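Give the robots the laundry, and give it to them soon

I have been hopeful about household robots since I was a boy, and I have been let down by them for nearly as long, so take what follows in that spirit.

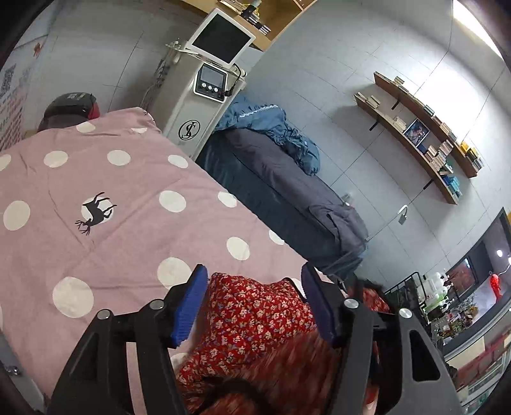 Cloth is the chore I care about most. A plate keeps its shape when you pick it up. A flowery cover or a sheet becomes a new object every time you touch it, and for years that was enough to beat any machine you cared to put in front of it. I remember a demonstration where one towel took 16 minutes to fold, and we all clapped! I clapped too. It was a very neat towel.

What has changed is the way the machines learn. People now do the job themselves with a simple gripper in the hand, two soft fingers and a camera, and the machine studies what they did. It can be done in a real room, with beds and shelves and cables and all the usual clutter, and I think that matters more than any new motor. My friend Patricio Jara spent a spring in Trenach doing exactly this. He recorded 820 goes at picking up and straightening bedding and says he has never made his own bed so well.

So, can they do it yet? In part. Patricio let me watch an arm trained on his work, and it took hold of a crumpled pillowcase, shook it, lost a corner, found it again and laid it flat. I was delighted — I rang my sister from the car park. Then someone swapped in a fitted sheet and the arm spent a long while pulling at the elastic like a puppy.

Lifting and moving soft things is close. Putting a sheet on a mattress, with the tucking and the walking round to the other side, is further off, and I'd want two arms for it at the very least. Finding the missing sock is further still.

I know the objections. My neighbour Mrs Güler, who ironed for a living, thinks a machine will never feel when cotton is ready to come off the line. She may be right. But she also told me her wrists have hurt for years, and I would happily put up with a badly folded pillowcase if it spared the next person that.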